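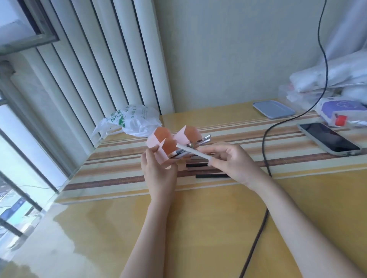
Sorting slim items into a pink three-part holder, one of the hand tasks in the Riro set.

The Riro comparison is a tabletop method for trying out grippers on thin, light objects. It was drawn up by Reet Org and Kadri Bite at the Priedītis workshop and first run in January. Each gripper is mounted on the same arm and must place sticks and pencils upright in a holder with three compartments. A person does the task by hand first, and that recording serves as the baseline. 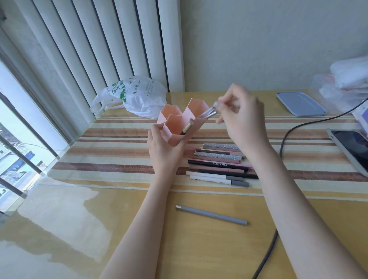
Agnese Zariņš has objected that the baseline favours two-fingered designs – a suction cup, she wrote, is judged against a pinch it was never built to make.

Scoring covers grasp, tilt and release, with up to 240 trials per gripper. The Indus parallel gripper completed 147 placements in its first series. Colour cameras are mounted above the arm, and the controller is left unchanged between grippers.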